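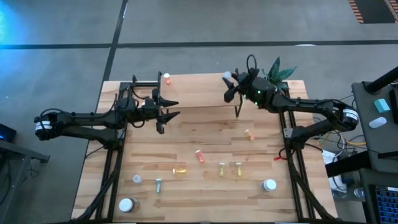
Two-arm cell, bottles and jars set out on the table.

Clear zone rules for a two-arm tabletop cell?
Posted by postdale_bench, Oct 5, 2023

We run two small arms facing each other across one wood tabletop in an aluminum extrusion frame. The work is picking up bottles and jars. There is carpet under the frame and a side table right next to it with desk items on it. I have to write a one-page rule sheet before other people use the cell. Specifically:

What counts as the keep-out area, the tabletop or the full reach of both arms? Does the side table have to move? And is there any rule for the overlap in the middle, where both grippers can get to the same bottle?

The controller is a Tellidero unit with a speed limit setting. No fence.

Kostiuk

Use full reach, never the tabletop. Work out the reach of each arm with the gripper open and an object held, draw both on a floor plan, and take the outer line. Anything inside that line is in the cell, including the side table if the line crosses it. Either move the table or restrict the joint limits until it is outside.

ISO 10218 is the usual reference for industrial arms, and ISO/TS 15066 covers work with people nearby. Small bench arms often come with no declaration against either, so read the manual and do your own risk assessment. Keep it with the rule sheet and redo it when you change grippers. Pointed fingers are a separate line in the assessment. A low force limit on the arm does not make a pointed tip safe near a face.

For the overlap, let one arm own the shared zone at a time. Do it in software with a lock, and have the second arm hold outside the zone until the first reports clear. If people drive the arms by hand, write down who calls the handover.

cellnotes_12

We just keep everything off the floor and tell people to stay back. Been fine since July.

Prudura

"Stay back" is not a rule anyone can check. Ours has 6 lines and is fixed to the frame:

1. Stop button tested at the start of each session.
2. Arms stopped before any hand goes over the table.
3. Loose caps picked up between runs.
4. No cable on the floor where people walk.
5. Cable loops on the arms checked for snagging through full travel.
6. One person in charge of the stop, not typing.

Line 3 came in after a cap got under a gripper and threw off the height. We also keep laptops outside the reach line.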